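Verar puts handheld gripper station back in service after finger and cable overhaul

KOKTHORPE – Verar has returned the second of its two handheld gripper stations to daily use after an overhaul in January that replaced the finger pads, rerouted the cables and changed the way the work surface is fixed to the table. The station had been drifting out of calibration since the fall, according to Veerle Jacobs, who runs the hardware side of the Kokthorpe lab.

The station is used to record two-handed tasks. An operator holds one gripper in each hand and works on household objects over a foam mat, and the recordings are later used to train the arms in the company's Eynon cell. Any play in the handheld units carries over to the arms, so the fingers on both sides have to close to the same position on the same command.

By December they did not. The right unit reported a closed gap 2 mm wider than the left, and the error grew over a long session. Jacobs first suspected the encoder. The cause was a worn linkage pin, which let one finger lag behind the other under load.

"The readings looked like an electrical fault because they came and went," Jacobs said. "We swapped the cable twice before we took the housing off."

The pin was replaced with a hardened one, and the same change was made on the left unit although it still measured within limits. Both sets of finger pads were renewed. Verar now lists the pads as a wearing part, to be changed after 1000 open-and-close cycles on coated objects or sooner if the edges begin to round.

Cable routing took up most of the remaining time. Each gripper is connected by a single cable, and on the old layout both crossed the front of the table, where the operator's forearm pulled on them during wide movements. The new layout lets each cable drop away on its own side with a loose bend behind the wrist. Connector screws are checked with a torque driver at the start of the shift, and the check is entered in the station log.

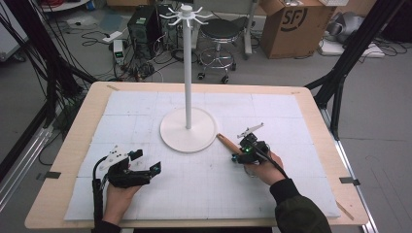 Checkout at the Kokthorpe station: both handheld grippers over the mat, with a white mug tree standing as the test object.

The mat is clamped at the table edges with clips. It was previously held with double-sided tape, and Cosimo Caruso, the technician responsible for the overhaul, found that it had crept toward the operator by several millimeters over a month of use. The shift was too small to notice during work but large enough to upset the object positions written into the task sheets. The clips allow the mat to be lifted, cleaned and set down again against the same marks on the table.

Caruso also rewrote the calibration routine. The operator closes each gripper on a steel gauge block, opens it fully, and repeats the cycle 70 times while the software logs the end positions. A spread above the limit stops the session and the unit goes to the bench. The earlier routine used five cycles and did not catch the lagging finger, which only appeared once the linkage had been worked for a while.

The station was released after a trial run of 345 recordings, most of them with the mug tree and a set of wooden-handled tools. Aurelia Sandu, who reviews the recordings, rejected almost none for gripper error. A handful were discarded for other reasons, chiefly operators starting before the software had confirmed both units.

One item is still open. The mount on top of the left gripper loosens slightly when the unit is put down hard on its side, and a thread-locking compound has not cured the problem. Zoltidura, which machines the mounts, has been asked for a version with a longer threaded insert. Until it arrives, operators are to check the mount by hand between recordings – a loose one means a full recalibration.

The first station will get the same pins, pads and cable layout when its current task set is finished.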